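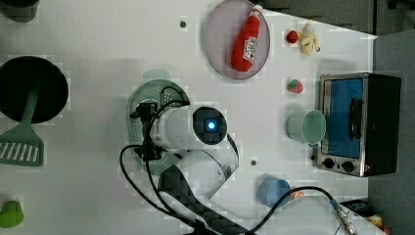
Been sorting out the play kitchen stuff this week and decided to write down what I'm keeping, in case anyone else is staring at a bin of plastic food. There was a lot more of it than I thought. Even a small part of it spreads out fast – ketchup bottle on the gray plate, banana and strawberry off to the right of it, a green pepper way down in one corner. The cups roll wherever they like.

Rule I'm using: if it gets cooked with, it stays. If it only gets dumped out and stepped on, it goes in the bag for Svenja.

The fruit and vegetables stay. Strawberry, pepper, banana. The banana is the kind with the peel partly open, and it goes in every meal no matter what the meal is. Soup has banana in it at our house.

Ketchup stays too. It's a bright red bottle with a white label, so it's easy to find at the bottom of a bin. I can't say that about much else in there.

The frying pan is the thing the kids fight over. There's one. I looked at getting a second at the Peltley sale on Saturday and they wanted 4 dollars for a pan with a cracked handle. Passed.

Green slotted spatula goes with the pan. I've started storing those two together, spatula lying in the pan, and so far they come back together most days.

The pale green colander was on my maybe list. It takes up a lot of space for something that mostly gets worn as a hat. But when I stopped trying to stack it and used it as the bowl for the small food, it earned its spot. Fruit goes in the colander, colander goes on the shelf, and the kids can see what they have.

Cups: keeping the light blue one and the pale green one. Everything else cup-shaped is leaving. We had a whole stack from the Trirnport set and all they ever did was end up under the couch.

The toaster oven gets its own shelf. Steel front, blue-tinted glass door, two black knobs. I don't store food inside it anymore. I found out in April that a lot of our missing pieces were in there.

Skye MacAulay asked what I'm using for bins. Two low open ones, no lids. I had the tall kind with lids before and the kids just tipped the whole thing over to get at one tomato. Low ones they can reach into without dumping.

Also tried picture labels. They peeled off in two days. Might try again with better tape – if anyone has a brand that survives sticky hands, let me know.

For the bag so far: the extra cups, a play tea set with no lids, all the flat cardboard boxes that got chewed, and a cash register that beeps. Over 40 pieces and I haven't done the dress-up drawer.

Svenja Mayrhofer is picking the bag up after dinner. If you want the cash register, tell me before then. It needs batteries and I'm not including any.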